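About Virner Music School

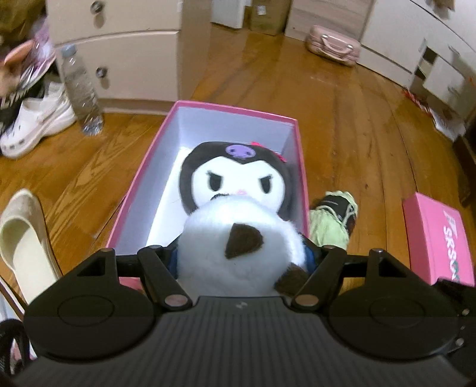
A Kuromi-style plush with a pink bow.

Virner is a music school for bands and the people who want to be in one. Beverley Tomoana opened it after twelve years of playing bass on tour, first with Jindora and then with Pirihi. She started with 2 rooms and a secondhand drum kit. The school now teaches guitar, bass, drums, keys and voice to students from age eight up.

Most of our teaching happens in groups. A new student takes one private lesson a week for the first term and is then placed in a band with players of the same level. Each band rehearses weekly with a coach, picks its own songs and plays a show at the end of term. Parents are welcome at shows but we ask them to stay out of rehearsals.

The teachers all play in working bands. They teach rock, punk, soul and country, and several of them write songs as well. If you want to prepare for classical exams, we can give you the names of other teachers in town.

Our concert room is called Ovia. It holds 200 people standing and has its own PA, lights and backline. Local bands can rent it on nights when the school isn't using it. The December show is the biggest of the year, with every student band on the bill, and tickets go on sale at the front desk a month before.

Since opening we have taught 1,427 students. Some stayed for a single term, and others have come back to coach.

We lend instruments to beginners — guitars, basses and small keyboards — for the first term at no charge. Drummers practice on our kits and should bring their own sticks. Left-handed guitars are limited, so please ask before you enroll.

Lessons are being taught online for now, and band rehearsals are on hold until the building reopens. Students already enrolled will keep their places.

Page last updated 29 Apr 2020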